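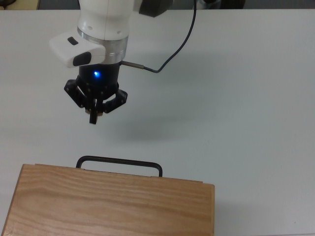 Planning and Budgeting for a Bench-Mounted Robot Arm

Purpose of this guide

This guide is for departments that intend to buy a robot arm and gripper for bench work: opening and closing drawers, lifting small parts, holding an item while a person works on it. It sets out the order in which the planning should be done and the papers that the Plindside purchasing office will expect to receive. It does not cover mobile robots or anything that requires a fenced cell.

Departments should allow one full budget round between the first step and the placing of an order. Requests received after November are held over to the following round.

Step 1. Write down the task

Begin with a single page that states what the arm is to do, in plain words. "General research use" will be returned. A suitable entry names the object, the movement and the result wanted, for instance: "Take hold of a bar handle and pull the drawer fully open, then close it, without moving the cabinet."

State the heaviest item to be lifted and the furthest point to be reached, measured from the place where the base will be fixed. Where a drawer or door is involved, give the force needed to open it. A hand-held spring gauge is accurate enough for this, and one may be borrowed from the stores counter.

Step 2. Choose the gripper before the arm

Many departments choose the arm first and then find that the gripper takes up most of the load it can carry. The weight of the gripper, its coupling and its cable must all be taken from the rated load of the arm. What remains is the weight available for the work.

Two-finger grippers are cheaper and simpler to programme. They suit flat-sided parts and most handles. Three-finger grippers will hold round and uneven objects, but they are heavier and need more clear space on every side of the item. If the gripper must pass a finger behind a bar handle, measure the gap between the bar and the surface behind it, and ask the supplier for the width of the fingertip in writing.

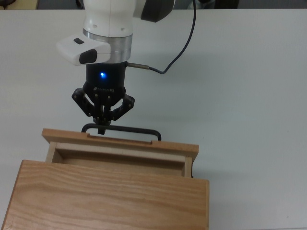

Clearance should be checked with the drawer in both its open and closed positions, as the room available to the fingers may differ between the two. The cable must also be considered. It needs enough slack for the wrist to turn through its full range, and the loop must not be able to catch on the furniture. Ask the supplier whether the gripper cable runs outside the arm or within it, and whether a spare is included in the price.

Step 3. Prepare the table and the room

The table should be rigid, level and plain in finish. A pale matt surface is preferred where cameras are to be used, as it reduces glare and makes the edges of objects easier to pick out. Existing tables may be used if Estates has confirmed the load in writing.

Leave a clear strip on all open sides of the table so that staff can reach the stop button without leaning across the working area. The controller needs its own socket. Extension leads are not accepted.

Test furniture, such as small cabinets and boxes with handles, should be listed and costed with everything else. It wears out. Handles work loose and drawer runners become stiff, and results taken at the start of a project will then not match those taken at the end. Buy two of each item where the budget allows.

Step 4. Draw up the budget

Separate the purchase price from the running costs. The arm, controller and gripper are entered on one sheet, and everything else on a second. The second sheet should contain at least the following:

Mounting plate and fixings
Spare gripper cable
Spare fingertips
Test furniture
Delivery, lifting and removal of packing
Training for named staff
Yearly inspection
Software licences after the first year

As a guide to the smaller entries, the last bench installation approved under the Dutusance scheme allowed £200 for fixings, £300 for test furniture and £3755 for the gripper with its coupling. These amounts are given to show the level of detail required and must not be copied into a new request. Obtain fresh quotations, and check whether each one includes VAT.

Add a reserve of 5 per cent to the second sheet only. A reserve on the first sheet will be struck out, as the main items must be covered by a firm quotation.

Step 5. Request quotations

Send the same task page to every supplier. Two firms on the current list, Momton and Fikre, will lend an arm for a short trial before an order is placed, and departments are strongly advised to accept. The trial should use the department's own test furniture and should be attended by the person who will run the equipment day to day.

Record the following for each trial: the number of attempts, the number completed, the time taken to set up, and any occasion on which the arm stopped by itself. Attach the record to the quotation.

Step 6. Submit the request

The completed request consists of the task page, both budget sheets, the quotations, the trial record and a floor plan with the table and socket marked. A risk assessment is required before delivery but need not be finished at this stage.

Requests are read each Thursday. Questions about the forms should be sent to Eskil Eide in the purchasing office, quoting the cost code of the department.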